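Planditz – Papelaria e Material de Escritório
Vaga: Auxiliar de triagem e montagem de conjuntos de escrita
Publicado em 5 de julho de 2021

A Planditz procura 2 pessoas para a área de triagem e montagem de conjuntos de escrita. O trabalho é feito à mesa, com canetas de várias cores e tipos, que chegam misturadas e têm de sair separadas, verificadas e arrumadas em copos ou caixas, conforme a encomenda. Os conjuntos destinam-se a escolas, salas de estudo e pequenos escritórios. A linha que mais cresceu foi a Flusum, composta por um copo de secretária e canetas em cores sortidas.

O que vai fazer
Receber as caixas de canetas e conferir o conteúdo com a guia.
Separar as canetas por cor e por mecanismo (retrátil ou com tampa).
Experimentar uma amostra de cada lote em papel de rascunho e anotar as falhas.
Retirar as mangas de plástico quando a encomenda o pedir. Há clientes que as querem manter.
Montar os conjuntos segundo a ficha, com as pontas todas viradas para o mesmo lado.
Pôr de parte as peças riscadas, com o clipe partido ou com a impressão apagada.
Deixar a mesa limpa no fim do turno, com o tapete livre e os copos empilhados na prateleira de baixo.

Cada pessoa monta em média 130 conjuntos por turno depois do período de aprendizagem. Nas duas primeiras semanas não há objetivo de quantidade. O que se pede nessa fase é que as cores fiquem certas e que as fichas sejam preenchidas até ao fim, incluindo o número do lote.

O que pedimos
Escolaridade obrigatória concluída.
Boa distinção de cores – há um teste simples na entrevista, com amostras de verdes e azuis próximos.
Mãos habituadas a peças pequenas. Experiência em embalagem, costura, montagem ou papelaria é valorizada, mas não é obrigatória.
Português suficiente para ler as fichas e escrever uma nota curta sobre um lote.
Disponibilidade até ao fim de dezembro, com possibilidade de renovação.

O que oferecemos
Contrato a termo, a tempo inteiro, das 8h30 às 17h00, com meia hora de almoço.
Subsídio de refeição e comparticipação de 100 % do passe de transportes.
Prémio mensal de 74 euros para quem não tenha faltas injustificadas.
Desconto de colaborador nos artigos da casa.
Formação dada por Solange Gill, responsável pela triagem, durante os primeiros cinco dias.

Local de trabalho
A sala de triagem fica no rés do chão, ao lado da receção de mercadoria. Trabalha-se sentado, com pausas de dez minutos a meio da manhã e a meio da tarde. As mesas têm um tapete onde se alinham as canetas antes de as arrumar. Não é permitido comer nem beber junto do material. Há cacifos, uma copa com micro-ondas e lugar para bicicletas no pátio.
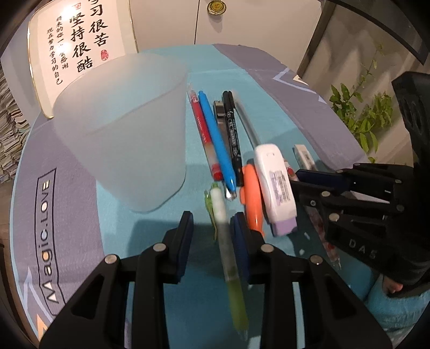
Canetas vermelha, azul e verde na mesa redonda, com o copo translúcido ao fundo.

Como concorrer
Envie o currículo e meia página a dizer que trabalho manual já fez, em emprego ou em casa. Não é preciso fotografia. As candidaturas podem ser entregues na receção, em envelope dirigido a Ilze Priedītis, Recursos Humanos, ou através do formulário desta página, escolhendo a opção «Triagem». Quem já concorreu a outra vaga da Planditz pode pedir que se aproveite o mesmo currículo e juntar apenas a meia página.

As entrevistas são presenciais e duram cerca de quarenta minutos. Incluem o teste de cores e a montagem de um conjunto a partir de uma ficha. Serão conduzidas por Solange Gill e Haziq Sumampouw, chefe de armazém. Traga documento de identificação e, se usa óculos para ver ao perto, traga-os também.

Respondemos a todas as candidaturas, por correio eletrónico ou por telefone. Os currículos de quem não for selecionado são guardados durante seis meses, salvo pedido em contrário – basta indicá-lo na candidatura.

Dúvidas sobre horários e contrato: Ilze Priedītis, na receção, durante a manhã.
Dúvidas sobre o trabalho em si: Solange Gill, depois das 14h00.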